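Mats, Tubs and Clear Cups: The Table Things Gallery

Posted by Catrin Foulkes
Filed under: Table, Storage, Plustton suppers

Hello again! I promised I'd put up a page on the table things once the December supper was out of the way, and I've finally sat down to do it. Most of the questions I get after a Plustton supper are about the food, which I don't cook, so I'm no use to anyone there. But every year a few people want to know where the yellow-orange mats came from and how I keep them decent, and on that subject I can talk for hours (ask my sister).

So the page is mostly about mats, with a bit on the tubs they live in and a bit on the cups, and I've wandered off the point in a couple of places. The gallery format here only lets me put captions in one style, so I've given up on captions and just written things out.

The color

I'd call it marigold. The shop called it honey, and my sister calls it cheese. It's a yellow with enough orange in it to look warm under the awful ceiling lights we have in the hall, and I tried a lot of other colors before settling on it. Red looked like a pizza place. Green was nice in the afternoon and went swampy by supper. I had a blue set from Humphreys for a couple of years and I still like them at home, but in that hall they made everybody's potatoes look gray.

I bought the marigold ones from Caretti, the little housewares place by the Plustton bus station, when they were clearing the back shelves. There were squares and rounds in the same mesh, and I took what they had of both. The first full table I ever laid with them was for 30 people and I remember standing at the door afterward feeling very pleased with myself, and then noticing I'd forgotten the forks.

Squares and rounds

The squares go under plates. The rounds I use in the middle, under anything that comes out of the kitchen in a dish, with a proper heat pad beneath if the dish is straight from the oven — mesh has holes in it, and a table underneath it still gets the heat. I learned that one on my mother's sideboard and I was not a child at the time.

People sometimes ask whether you can mix the shapes along one side of a table. Sure you can! I did it once with a square, a round, a square, a round all the way down, and it looked cheerful, a bit like bunting. The trouble is that a round mat gives you nothing to line the knife up against, so the helpers slow down, and if you're laying up with a bunch of teenagers you want to give them something to line things up against.
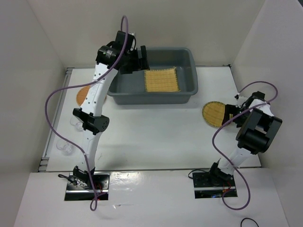 Fringes, then, and what to do about them. The edges on this kind of mat will fray a little whatever you do, and I've made my peace with it. A short fringe all the way around looks fine and plenty of people think it was made that way. What looks bad is one long thread sticking out at a corner, and the temptation is to pull it. Please don't! Lay the mat flat, snip the thread level with its neighbors using small scissors, and leave it alone. I trim mine twice a year, usually with the radio on, and it takes most of an evening.

I did try sealing a few edges with clear glue. They went stiff and a bit shiny, and I could pick them out from across the room. They're in my garage now, under paint cans, doing very good work.

Washing

Cool water, a drop of dish soap, a soft brush along the grid and not across it. Gravy gets into the little squares and sits there, so I soak those mats first and go have a coffee. I dry them flat on a towel with another towel on top. I've seen people peg them on a line and they come back with a wave in them that never really leaves.

Beet juice is the one thing I haven't beaten. If you have a trick for beet juice, write to me.

The tubs

I've moved everything over to plain plastic tubs, gray ones, with rounded corners and a lip you can get your fingers under. Before that it was cardboard boxes, and before that a drawer, where the mats curled up at the back like old lettuce. A mat has to lie flat to stay flat, so the one thing that matters in a tub is that the bottom is bigger than the mat. I carried a square mat around in my bag for a week, holding it up against every tub in every store, and got some looks.

I lay the squares in first and keep the rounds separate with a sheet of baking paper in between, which stops the fringes from grabbing each other. A tub full of tangled fringe at five in the afternoon with people arriving at six is a thing I've lived through. We had 34 for supper that night, too.

Labels go on the short side, in big letters, facing out. Mine used to be on the lids, and then of course somebody stacked them.

Cups

I've gone back to small clear plastic cups for the kids' end and for the tasting table. I know, I know, glasses are nicer. But small clear ones disappear against a pale table, so they don't fight with the mats, and you can see right away what's in them, which matters a lot when one jug is apple juice and another is Skirketti's ginger cordial (strong stuff, and a shock to a six-year-old).

They do disappear a bit too well when it's time to clear. I go around the table edges last with a tray, feeling along with my hand as much as looking. Set them well in from the edge if you can, especially where coats and sleeves go by.

What I'd buy again

The marigold squares, definitely, and I'd buy more rounds than I did. The rounds wander off. They get borrowed under a casserole and go home with the casserole, and I've had to learn to ask for them back in a sweet voice. I started out with 7 of them for the long table and I'm down to using saucers at one end.

Caretti doesn't carry that mesh anymore, but the woman at the counter took my number and says she'll call if a box turns up. If you spot some in that same color somewhere, in either shape, leave me a note at the hall or use the contact form. I'll swap you a jar of plum jam for a tip, or two jars if they're round.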